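About Vurby

Vurby is a repair and resale shop for used office equipment. We buy desks, chairs, phones, printers and computers from businesses that are moving, closing or replacing what they have, and we sell them again at prices a small office can afford. We also fix things for people who want to keep what they own.

We have two locations. The main shop and warehouse are in Dranska, on Nadar Road, next to the old feed store. The second is a pickup counter in Jirero, where you can collect orders and drop off items for repair. The Jirero counter doesn't keep furniture in stock, so please come to Dranska if you want to sit in a chair before you buy it.

How we started

Vurby began as a furniture business. The first stock was 70 task chairs from an insurance office that had shut its doors. They needed new casters and a good cleaning, and they sold within the season. Desks came next, then filing cabinets, and after that customers started asking for the things that go on top of a desk.

For a long time we rented space by the month and moved whenever the rent went up. The Dranska building was our fourth address. It has 3690 square feet of floor, a loading door tall enough for a box truck, and a roof that has been patched more than once. We bought it after renting it for several years and have no plans to leave.

What we sell

Most of our floor is given over to furniture. You will usually find straight desks, corner desks, conference tables, task chairs, stacking chairs, bookcases and lateral files. Colors and sizes depend on what has come in. If you need a matched set for a larger office, call ahead and we will tell you what we have. We can hold a set for a week with a deposit.

Phones, printers and monitors are kept at the back of the shop. Everything that plugs in is tested before it gets a price tag, and the tag lists any fault we know about. A scratched case or a worn label takes money off the price.

We do not sell mattresses, kitchen appliances or anything with a recall notice on it. We no longer take fax machines.

How buying works

If your business is clearing out an office, send us a list of what you have and a few photos. We will reply with an offer or come and look. Larger jobs are priced on site. We bring our own dollies, blankets and tools, and we take desks apart if they won't fit through the door. The floor is swept before we go.

Payment is by check or bank transfer on the day of pickup. Items we can't resell are listed on the same receipt, with a note saying where they went. Metal goes to a scrap yard. Wood in good condition is cut down for shelving, and we use a fair amount of that shelving ourselves.

Delivery

We deliver in Dranska, Jirero and the towns between them. Orders over $435 are delivered free to a ground floor. Stairs cost extra, and we need to know about them when you order. Assembly is included on desks and conference tables. Bookcases are delivered in one piece.

Our warranty

Furniture is covered for 70 days. If a gas lift fails or a drawer comes off its slides in that time, bring it back or call us and we will repair it or swap it. Electrical items have the same cover. Keep your receipt, as we can't look up cash sales by name.

Repairs

The repair desk takes chairs, desk lamps, printers and computers. There is a small fee to look at an item, and it comes off the bill if you go ahead. We call with a price before any work is done. Items not collected by the end of the second month may be sold to cover the cost.

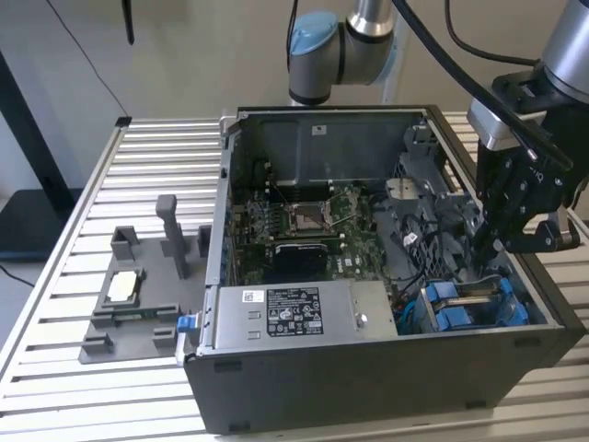
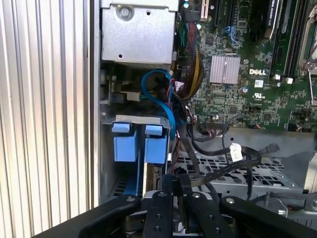
A Dell desktop computer with the case open.

Hours and contact

The Dranska shop is open six days a week and closed on public holidays. We close for one week every March for stocktaking, and the Jirero counter closes at the same time. Parking is free in front of the building. Please use the loading door at the side for anything too heavy to carry, and ring the bell when you get there.

For office clearances, use the form on our Sell to Us page. For everything else, call or stop in.

Page last updated 22 April 2023.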